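Looking After Your Computer: Evening Course
Handout for Session 4 – Backups, and How to Get Things Back Again
Tutor: Anca Grecu

Welcome back, everyone, and thank you for all the questions you sent in after last time. I have tried to fold as many of them as I could into these notes, so forgive me if they wander a little. Do scribble in the margins as we go.

We spent the last session on updates and on clearing out old programs. Tonight we come to the part of the course I care about most, and I will try not to preach! A backup is simply a second copy of your files, kept somewhere other than the computer you use every day. If the second copy is on the same disk as the first, it will go when the disk goes, and so we shan't count it.

What to copy

Start with the things you made yourself: letters, photographs, accounts, the family tree, that recipe collection Ismail Lahlou told us about. Programs can nearly always be installed again, so they can wait. Please look in your Downloads folder too, where a surprising amount of real work ends up living by accident. When Ilham Abou Zeid went through hers she found 160 scanned letters that she had believed were safely in Documents.
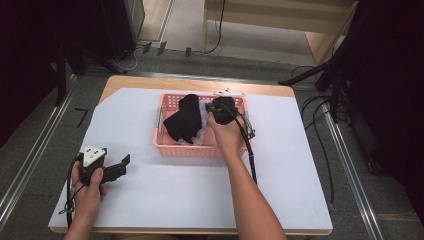
Page 3

How often

It depends on how much you would mind typing again. If you write every day, copy every day. If you only open the computer to pay bills and send the odd email, once a week is quite enough, and there's no need to feel guilty about it. The program we use in class, Vovach, can be told to run at a set time, but remember that the computer has to be switched on at that time, and the outside drive has to be plugged in. I know that sounds obvious. I have forgotten it myself more than once.

Full copies and part copies

A full copy takes everything, each time. A part copy (the menu in Vovach calls it "changes only") takes just what is new or altered after the last run. Suppose you have 3000 photographs and add 10 more over a weekend – a part copy will deal with those 10 and leave the rest alone, and you will be finished before the kettle boils. Do make a fresh full copy every so often, though, and keep the old one until the new one has been checked.

Getting things back

Masanobu Miyazaki asked last time how you know that a backup is any good. You try it. Pick one file, restore it to a new folder called Test, and open it. Read a few lines, or look at the picture properly. If it opens, try another from a different folder. If it doesn't, write down the exact wording of the message and bring it with you, and we will puzzle over it together.

Before next time

Make one full copy of your Documents folder and restore two files from it. Label your drive with your name and the date. Anyone without a drive can borrow one from Ayman Ragab at the front desk, to be returned by 29th June. Next session: passwords, and where to keep them.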